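Verein Clinanside > Arbeitskreis Haushalt und Technik > Protokolle

Protokoll der Sitzung im August, Beginn 14 Uhr

TOP 1: Können Maschinen schon Hausarbeit machen?
Aus dem Projekt Lekeso wurden zwei Bilder der Simulation gezeigt.

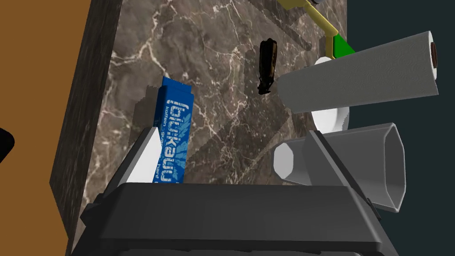
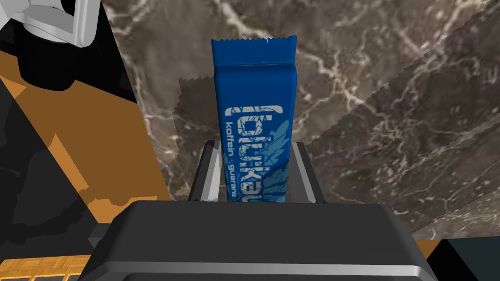 Abb. 1 und 2: Greifer mit blauem Riegel vor der Marmorfläche (Simulation)

Es wurde diskutiert, ob das Aufräumen einer Küche damit gelöst ist. Die Mehrheit meint nein. Ein verpackter Riegel hat eine feste Form, nasses Geschirr ist schwieriger. Die Firma Skendell nennt für ihren Test 20 Versuche, davon 14 gelungen. Dem Arbeitskreis ist das für den Alltag zu wenig.

Beschluss: Vor einer Anschaffung wird ein Test in einer echten Küche verlangt. Angenommen mit 7 Stimmen, 4 dagegen.

TOP 2: Der Laden Leckie fragt nach Hilfe beim Einräumen der Regale. Vertagt.

Weitere Protokolle
Sitzung im Juni
Sitzung im April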